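Cellmont Two-Arm Tabletop Kit
by Varnov Robotics

Overview | What's included | Specs | Support

The Cellmont is the kit we always wanted on our own bench: two arms, two proper multi-fingered hands and one controller that treats the lot as a single machine. You can have it clamped down and moving in an afternoon, and then the fun starts!

Each hand is driven finger by finger, so you can teach a wraparound grip for something tall and smooth, then a light pinch for something flat, without swapping any hardware. The wrist cuffs are printed in bright green (other colours on request), and the files come with the kit, so if you crack one you can print another overnight.

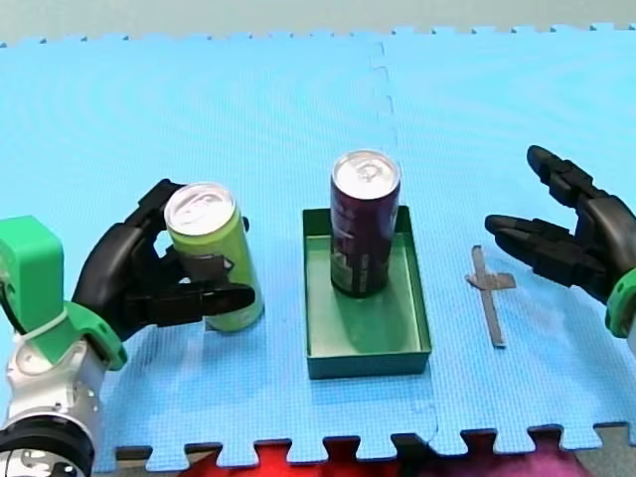 Pick-and-place is where most people begin, and we still love watching it. Drink cans are a favourite practice object in our workshop. They're cheap, they're all much the same shape, and a full one behaves very differently from an empty one, which teaches you heaps about grip force. Start with one arm and one can, get it going into a tray, then bring in the second arm and try a handover. Our software lead, Maksym Koval, wrote the starter routines, and his notes in the margins are worth reading on their own.

The teaching software is called Fliltari. Move an arm by hand, save the pose, move it again. Routines are plain text files you can open and edit, and version 5 adds a mirror mode that copies a left-arm routine to the right.

What's included
2 arms with multi-fingered hands, left and right
Shao controller and power supply
Bench clamps and cable ties
Fliltari licence, no yearly fee
16 starter routines
Printable files for cuffs and covers

Good to know
Allow 60 cm of clear bench between the arm bases. Foam floor tiles make a great work surface, as they're kind to anything that gets dropped. The hands aren't sealed, so keep open drinks well away.

The next batch ships in August. Spare fingers and tendon sets are sold separately and are in stock now.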